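Morik wheel pickup: frequently asked questions about the grip fault

Last updated in July. Applies to the Morik simulation package with the two-arm Drudico model loaded. If your site runs the single-arm model, you can skip this page.

What is the fault?

The gripper on the active arm reports a secure hold on the wheel when the hold is only partial. The controller accepts the report, starts the transfer move, and the wheel rotates in the fingers or drops out. In most logs the arm carries on to the drop point and marks the cycle complete.

Which part of the job does it affect?

Only the pickup. The wheel starts on the flat surface across from the bristled panel, and the gripper comes in with its fingers apart. The false report is sent during closing, before the wheel has been lifted. Approach paths were checked early on and are fine.
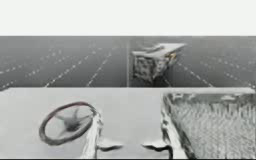

Gripper view at the work surface, fingers open, wheel at left.

How often does it happen?

We replayed 1,162 cycles from the Hevinance test set on the old build. The fault shows up at every wheel angle we tried, but it is more common when the wheel lies tilted toward the gripper. We do not publish a rate, as it changes a lot with the friction value each site has set.

What causes it?

There are two causes, and both have to be present.

The first is the contact check. The old build counted any touch on a fingertip as contact, including a touch on a spoke. A finger resting on a spoke has very little holding it in place.

The second is timing. The hold signal was sent as soon as contact was seen on both sides, without waiting for the grip force to settle. With a slow closing speed this rarely matters. At the default speed it does.

Can I tell from the viewer whether a grip is good?

Sometimes. A bad grip often looks normal until the arm starts to turn. Pause after the lift and compare the wheel angle with the angle in the log. If they differ by more than 5 degrees, treat the cycle as failed, whatever the status line says.
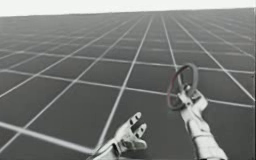

The status line is updated once per move, so it can stay green through a whole transfer after the wheel has slipped. Go by the joint log. It records grip force on every step and will show a sharp fall at the point where the hold was lost.

Why doesn't the second arm catch the wheel?

It was never set up to. In this job the second arm has a parked pose and stays there unless the handover option is on. Handover needs a confirmed hold from the first arm before it starts, so a false report breaks it as well. You can see the parked pose in the overview: the left hand stays low and open while the right one has the wheel by the lower part of the rim. Leave the handover option off until you have updated. 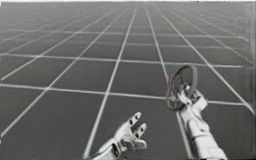
Is this a safety problem on real equipment?

It can be. The Maihi cell uses the same hold signal to release its speed limit. A false signal there means the arm moves at full speed with a part that may come loose. If you run a Maihi cell from Morik job files, do the following before the next run:

Set the transfer speed limit to manual.
Keep people outside the guard for the full cycle, including the return move.
Turn off automatic restart after a dropped part.

These settings stay in place until you change them back. The update does not reset them.

Does the fix change anything else?

Closing takes a little longer. The new build waits for 2 stable force readings before it sends the hold signal, and spoke contact no longer counts. Cycle times in old reports will not match new ones – please do not mix them in the same chart.
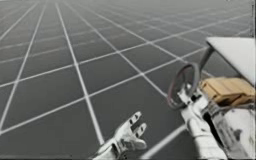

Overview from the other angle: right arm holding the wheel, left hand open.

Do I need to rerun old tests?

Rerun any test where the pass mark depended on the cycle complete flag. Tests scored on the final wheel position are still valid.

I updated and still see dropped wheels. What now?

Check that the job file was saved again after the update. Files saved under the old build keep the old contact rule until they are opened and resaved. If the drops continue, send us the joint log and the job file through the Drudico support form, and include the friction value and closing speed. Screen recordings are welcome, but we cannot trace the fault without the log.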